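Notes for anyone setting up a recognition dinner, from the kitchen and table side. Most of this was worked out over several years of the Vedcombe neighborhood awards supper, where we plate for a full hall and hand out 8 awards before dessert.

Artificial flowers go on the tables because they can be stored and used again. Keep the blues together and the whites together so that each table matches.

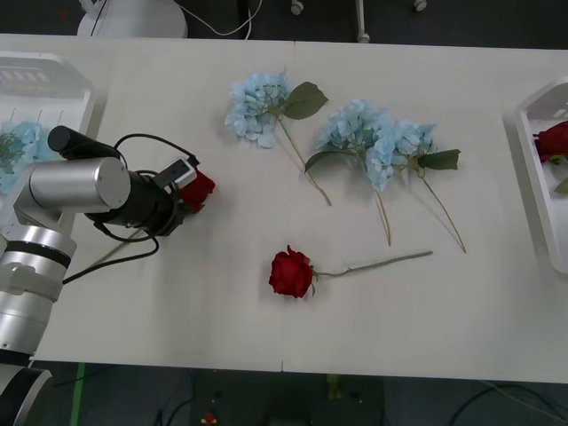
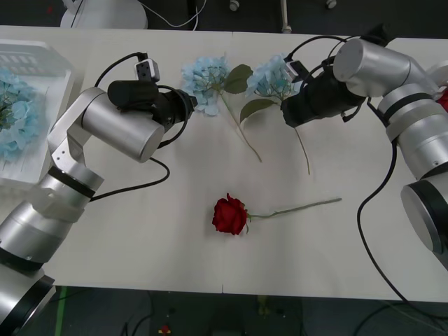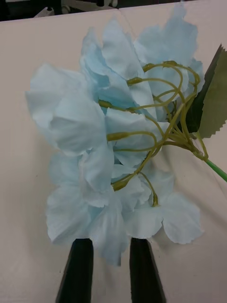
## Table linens

Wash tablecloths the week before and hang them over a wide rail. Folding leaves creases that show under hall lights. If you have to fold, roll them around a cardboard tube instead.

- Candle wax: harden it with ice, lift it with a dull knife, then iron what is left through brown paper.
- Red wine: blot, cover with salt, rinse in cold water. Hot water sets the stain.
- Gravy: dish soap worked in with a soft brush, left for an hour, then a normal wash.

Iron polyester cloths on low. Ilona Nyitrai scorched two of ours on the cotton setting, and now the dial has tape on it.

## Cleaning fabric flowers

Put a cup of salt in a large paper bag, add the flowers, fold the top over and shake gently. Tap them off outdoors. For petals that are still dull, use a hair dryer on cool from arm's length. Don't soak them - the dye can run and the glue lets go.

Store stems lying flat in a long box with tissue between layers. A petal that has been crushed will usually relax with a little steam from a kettle, held well back.

## Plaques and certificates

Fingerprints come off brass plates with a dry microfiber cloth. Polish only if the plate is tarnished, and keep it off the wood. For acrylic awards, use water and a drop of dish soap. Window cleaner with ammonia clouds them.

Print certificates on heavier stock and let them sit overnight before framing. Read every name out loud against the list. We once printed Ju-won Yoon's as "Yoon Ju" and had to redo it with the guests already parking.

## Keeping food hot through the speeches

Speeches run long. Plan for it.

1. Heat the serving pans with boiling water and dry them before filling.
2. Hold sauces in a thermos jug.
3. Keep rolls in a cooler lined with a warm towel. They hold for an hour.
4. Dress salads last, after the final award is called.

Rice dries out first, so stir in a spoonful of water per pan and keep the lid on. Roast chicken holds better in pieces than whole - cover it with foil and leave one corner open so the skin doesn't go soft.

## Packing up

Scrape plates before stacking. Wipe tables with warm soapy water, dry them, and check underneath for tape. Count the forks before the trash goes out.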